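Progress report to the Lakar Fund
Olfactory learning in adult mice: second year of support
Prepared by the sensory memory group, Kernon Institute

Dear friends at the Fund,

It is a pleasure to write to you again, and to do it with rather more to tell than we had last December. You were patient with us through a slow first year, when most of our news was about plumbing and air valves, and we hope the pages that follow will feel like a fair return on that patience.

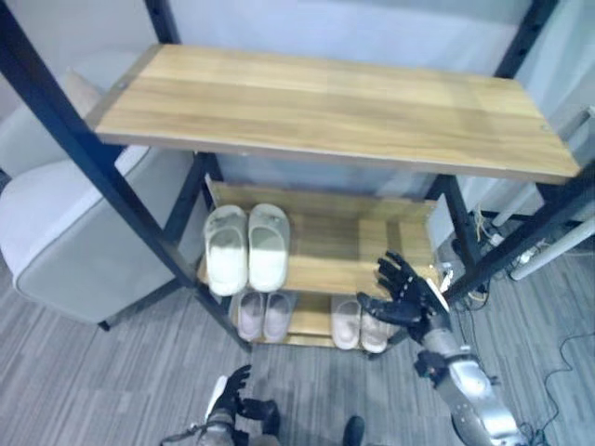
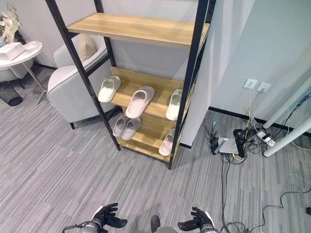
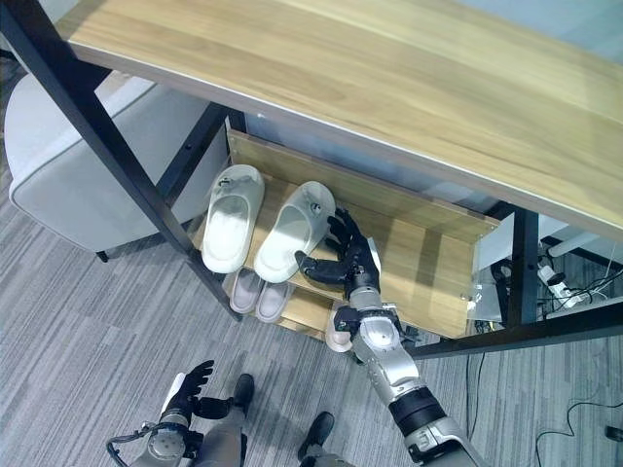 What did the second year of the grant set out to learn?
Whether a mouse that has learned to tell two very similar odors apart keeps that skill over several weeks, and whether the cells in the olfactory bulb that seem to support it are the same ones at the end as at the start.

Where we stand with the recordings

We have now recorded from 1,122 cells in the olfactory bulb, all of them in awake animals doing the task. When we wrote the proposal we were hoping for fewer than that, and we have to give the credit to the new odor delivery system, which finally does what we wanted it to do. You may remember that the old one let a little of the previous odor linger in the line, so that the mouse would get a faint whiff of trial one during trial two. We spent a good part of the spring chasing that problem. In the end the fix was a shorter length of tubing and a stronger flush of clean air between trials, and we felt a bit foolish (and very relieved) when the sensor trace came back flat.

The animals have completed 3,352 training sessions between them. Each session lasts under an hour, first thing in the morning, and the mouse is free to stop whenever it loses interest. Some of them lose interest quickly! We have learned to respect that, and the data are cleaner for it.

What we are seeing

The behavior is lovely. On the harder odor pair, which is two mixtures of the same ingredients in slightly different amounts, trained mice chose correctly on 93 percent of trials in their last week of practice. After a rest of four weeks with no training at all, they came back and scored nearly as well on the very first day. We had expected a dip and then a quick recovery, and we looked hard for the dip. It is there in a few of the younger animals, and so far we can't find it in the rest.

The cells tell a more complicated story, and we want to be careful about how we put it. In the first days of training, a fairly large group of cells responds to both mixtures in much the same way. As the mouse gets better, that group thins out, and a smaller group begins to respond strongly to one mixture and weakly to the other. So far, this is what other people in the field would lead you to expect. After the rest period, though, we find that the smaller group has changed its membership. Some cells have dropped out and others have come in, and yet the mouse performs as if nothing had happened.

We don't yet know what to make of this. One possibility is that the memory lives further along, in the cortex, and that the bulb only needs to supply a good enough signal for the cortex to read. Another is that we are losing track of some cells between sessions and mistaking one for its neighbor. The second explanation is dull, but it has to be ruled out before anybody gets excited, and a good share of the coming year will go to ruling it out.

The matching software

For following the same cell from week to week we have been using Ustix, which was written here in the group and which was the subject of your very sensible question at the midyear call. You asked how often it gets the match wrong. We have since had two people go through a set of recordings by hand, without seeing the program's answers, and Ustix agreed with them on 94 percent of the cells. Most of the disagreements came from recordings where the tissue had shifted a little between visits. We would like that number to be higher, and we are adding a step that lines up the blood vessels first and only then looks at the cells. Early tries are encouraging, though it makes the whole thing painfully slow, and at present we let it run overnight.

The field work at Kütt

The smaller part of the project, comparing our lab mice with wild-caught house mice from the farm at Kütt, has not gone as far as we promised. The animals were healthy and settled in well, but they were not at all willing to work for the sweetened water our lab mice are so fond of. We have switched to small pieces of sunflower seed, which they like very much, and this meant rebuilding the feeder. Training has started again from the beginning. We would like to move the deadline for this part back to the end of the third year, and we ask for your approval. It would not change the total budget.

Spending

We are a little under on animal care and a little over on equipment, mostly on account of the feeder and the replacement valves. The full table is in the attached spreadsheet. Salaries are as planned.

Coming up

The first job is the vessel alignment step, and a second round of hand checking once it is in place. After that we will begin recording in the cortex in trained animals, using the same two mixtures, and we expect to have the first of those recordings by March. A manuscript on the behavior alone is in draft. We would be glad to send it to you before it goes out, if anyone at the Fund would enjoy reading it, and we would welcome comments on the plainness of the introduction in particular.

Thank you, as always, for your interest and your kind notes. Please let us know about the Kütt extension when you can, and whether the midyear call should be at ten in the morning again.

With warm regards,
The sensory memory group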